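Minutes, Working Group on Bench Practice for Robot Arms
Saturday session, 2018-01-13, Plotby annex
Chair: Morenike Edet. Minutes: Zainab Tamuno. Apologies from Rekano, who sent a fruit basket instead of their comments.

1. Previous minutes
Approved after the word "shall" was changed to "should" in one place and back again in another. The chair asked that this sort of thing be settled by email.

2. Bench layout (draft section 4)
Matsuda wants the draft to say that loose items must be set down inside a marked work zone. Witard asked what counts as a mark. Tape, paint and engraving were all accepted. Lines of light on a shiny top were not, on the grounds that they move when somebody opens the blinds. Plotby noted that drink cans lying on their sides are a fair test item and should stay in the annex, whatever the cleaning rota thinks of them.
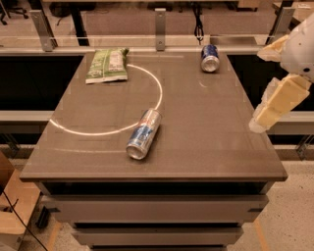

Item 2. Bag and two cans on the bench top, gripper open at the right.

Agreed: section 4 will say "a mark that stays where it was put." Zainab Tamuno to find a more dignified wording by November.

3. Rest position between tasks (draft section 5)
Long discussion. The present text says the arm shall rest "at a safe distance," and the group has now received 142 comments on those four words. Matsuda favors a position beside the work surface and clear of it. Witard favors straight up, which Plotby said looks like the arm wants to ask a question. The chair ruled that looks are outside the scope.
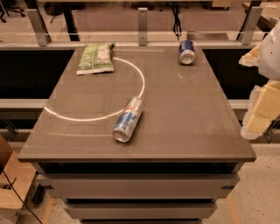
Item 3. Arm beside the cabinet, clear of the top.

Agreed: beside the surface, with no part of the arm over it, and the position to be written on the bench card. Straight up goes into a note, where Witard may visit it.

4. Reaching over items (draft section 6)
The draft lets the gripper pass above one item on the way to another, provided the operator can see both. Plotby would like a minimum height. Matsuda would like one too, but a different one. The two numbers were read out, disliked equally, and withdrawn. A clear panel behind the bench was accepted as good practice - it does not replace a clear floor behind the bench, and the draft will say so.

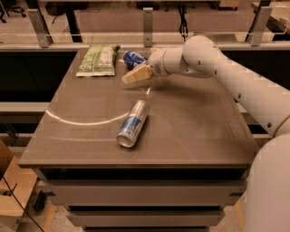
Morenike Edet replied that a minimum height was no use to anyone until the group said what it was measured from, the bench or the top of the tallest item, and that she had raised this last time as well. The minutes of last time bear her out. Witard proposed the tallest item. Carried, with Matsuda abstaining.

5. Document length
The draft stands at 1772 lines, up from 1633. The group expressed concern and then added a paragraph.

6. Any other business
The bench card template still carries the old logo. Plotby to fix it. The fruit basket was distributed, except the pears.

Next meeting: date to be circulated once Rekano answers.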